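4. Household Sorting Habits in Brondcombe and Drerkitham

Figure 3. Clear glass and a blue plastic crate on a pale tabletop.

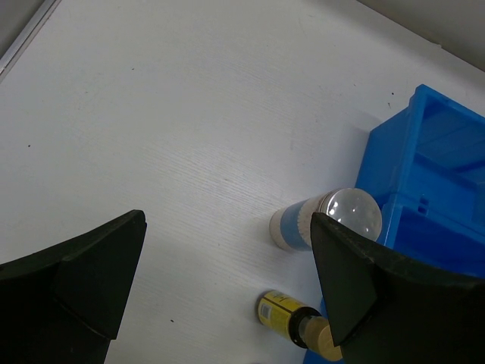

Why do people who care about recycling still put glass in the wrong container? Most of the households we talked with sort from memory, and the memory usually comes from the last town they lived in, where the rules were different.

We came to this part of the study with a good deal of affection for our respondents, who let us sit in their kitchens in March and ask what must have seemed like very dull questions indeed. Of the 601 households that returned the first survey, 86 agreed to a longer interview, and it is mostly their words we lean on in this section. The two towns share a hauler but print separate guides – a leftover from the years before the contracts were joined – and the guides disagree on jars with metal lids, on window glass, and on drinking glasses.

Drinking glasses caused the most trouble by far. Respondents in Drerkitham tended to treat them like bottles, while those in Brondcombe more often wrapped them in newspaper and put them in the trash, as their guide asks. Đorđević found much the same split in her earlier work on shared hauling districts, and she suggested that the wording on the printed guide matters less than what a neighbor does on collection morning. Our interviews lean the same way, though we would not want to push the point too far with a sample of this size.

One of us (Dervishi) went back to 6 of the homes after the Prasia leaflet was mailed out, and those visits are taken up in Section 5.

Correspondence: Hrvoje Dervishi, Brondcombe Household Waste Study | © The authors | Back to top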